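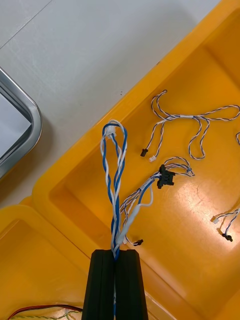

Bench inspection checklist: cable harnesses and solenoids in trays
Wubshet repair room, ground floor
Checked by: Balthasar Wieser
Comments read by: Domenica Mayrhofer
Period: November, morning check, started 8:40

How to use this sheet. Each point gets OK, REPAIR or OPEN. If you write REPAIR or OPEN, please write also a comment, even a short one. "See above" is not a comment. I have translated the old sheet into English and changed the order, so that you go one time along the bench and not back and forth.

SECTION A. Before you touch the parts

A1. Bench supply switched off and plug pulled out.
OK.

A2. No drinks on the bench or on the shelf over it.
OK. One cup was on the shelf, I moved it to the window.

A3. Tabletop clean, no metal chips, no cut wire ends.
OK after wiping. Small cut ends like to stay in the seam of the table. Please use the soft brush there, the cloth only pushes them deeper.

A4. Floor free where people walk, extension cord behind the table leg.
REPAIR. The cord was again in front. I put it back, but it needs a clip. Domenica, can we order the same clips as in the Plutier room?

A5. Fire blanket on its hook, date on the extinguisher still valid.
OK for both.

SECTION B. Trays

B1. Yellow trays without cracks at the rim and in the corners.
OK. I pressed every corner with the thumb. A cracked rim cuts the insulation when a cable is pulled over it, we had this in spring with the old gray boxes.

B2. One kind of part per tray.
OK for the solenoids. OPEN for the cables. The blue-and-white twisted cables are together in one tray, and the red and multicolored wires have their own tray, this is good. But inside the blue-and-white tray there are harnesses with different connectors, black ones and white ones. I would like to have them sorted by connector. Skumer deliveries come mixed in one bag, so it must be done by us.

B3. Nothing heavy put on top of the cables.
OK.

B4. Tray label readable from the front.
REPAIR. The label of the second cable tray is half rubbed off. I wrote a new one with pencil for now.

SECTION C. Cable harnesses

C1. Insulation without cuts, flat places or melted places.
OK with one exception. On harness 108 I found a flat place close to the connector. It is not open, no copper to see, but I took it out and put it in the red box.

C2. Connector housings complete, no broken locking tab.
OK. Look at the small white ones with the lamp, the tab is thin and you don't see it from above.

C3. Wires sit tight in the connector.
Pull test done, only light, with two fingers. Two contacts on one multi-pin connector came back a little. REPAIR, crimp again.
Remark: please do not pull with pliers. The person before me did it like this and afterward it was not possible to say if the contact was bad before or only after the test.

C4. No tight bends directly behind the connector.
OPEN. Some cables have the memory of how they were packed and they bend back on themselves at the end. I opened the bends by hand and let the cables rest in wide loops. I will check again after lunch.

C5. Sleeve still covers the wires where it should.
OK.

C6. Cables hang over the edge of the tray?
Please put them in. A hanging connector gets caught by a sleeve or a drawer, and then the complete tray goes to the floor.

SECTION D. Solenoids

D1. Every solenoid has its number on the metal frame, and the number can be read.
OK for 2, 5, 6 and 8, OPEN for one that has only a printed label sticker. The numbers are written by hand with a marker. They can be wiped off with alcohol, so clean only the plunger side.

D2. Plunger moves free, without scratching noise.
OK for all except number 8, which moves but feels a bit dry. No oil! Dust sticks to the oil and after a few weeks it is worse. I only moved it 17 times by hand and wrote it down for the next check.

D3. Nut and washer present where they belong, nut not loose. 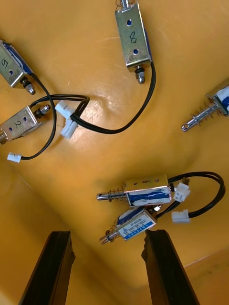

OK. I turned each nut with the fingers only. If one is loose, tighten it with the small wrench from the Omley set and hold the plunger with the other hand — otherwise the whole plunger turns and you believe it is tight.

D4. Coil winding not dark, no burned smell.
OK, blue winding is even in color. Smell test also good.

D5. Coil wires not pinched under the metal frame.
REPAIR done at once. One black wire was under its neighbor's frame, I lifted it out. No damage.

D6. Wires not tangled between two solenoids.
OPEN. The wires are long and they lie over each other. Never lift a solenoid by its wire to get it out of the tangle. Lift the metal frame first and then follow the wire to its white connector.

SECTION E. After the check

E1. Rejected parts in the red box, with a paper tag.
OK. Harness 108 is inside, tag is written.

E2. Stock book filled in.
OK. Book says 348 cable ties left from the bag of 500. I did not count them again, the book is from the last check.

E3. Hands washed.
OK.

Comments from D. Mayrhofer
To A4: clips are ordered, same type. To B2: yes, sort by connector, black in the left tray and white in the right one. To D2: if number 8 is still dry next time, take it out of use and write me a note.

Answer B. Wieser
Understood. To C4: checked at 13:15, two cables still bend back, the others lie well. These two stay OPEN.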